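Consumer Claims and Evidence
Notes for Session 6: What does "durable" mean?

Read these before Saturday. They replace the chapter in the reader, which takes manufacturers at their word far too often.

Start with the label. A garment sold as "built to last" has made no claim you can test. Last how long, worn by whom, washed how often? Nothing on the tag commits the seller to an answer. Compare "survives 2000 rub cycles," which at least gives you something to check, though you should ask right away what was doing the rubbing.

Abrasion tests. A fabric sample is clamped and rubbed under a set load until threads break or the surface changes by an agreed amount. The number that comes out is real. What it says about a person sitting on a bus seat every morning is much less clear. Seams are usually left out of the sample, and so are pockets, hems and zippers, where a lot of clothing fails in practice.

The Kallitz leaflet (handout B) reports a result of 3698 cycles for its work denim. I would be slow to trust a figure that exact. Was it one sample or the average of many? The leaflet doesn't say. It also compares the cloth with "ordinary denim" and never tells us whose.

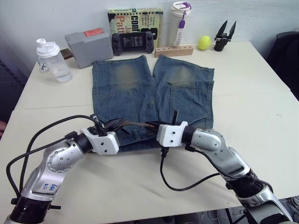 Fading is a separate question, and students mix it up with wear every year. Indigo sits mostly near the outside of the yarn, so color can go long before strength does. Some buyers pay extra for cloth that has been faded at the factory – a treatment that can weaken it. A pale patch tells you very little by itself.

Then there are the surveys. Clurkix asked 32 customers whether their jeans had "held up well." Nearly all said yes. Consider who answers a survey like that, and who threw the jeans out and the email with them. The question is also loaded: try rewriting it so that "no" is just as easy to say.

For class: bring one durability claim from a shop, a catalog or a website. Write down what would have to happen for the claim to be false. If you can't think of anything, write that down too.

Optional: the Gundholm returns data. Skip the summary and go to the table.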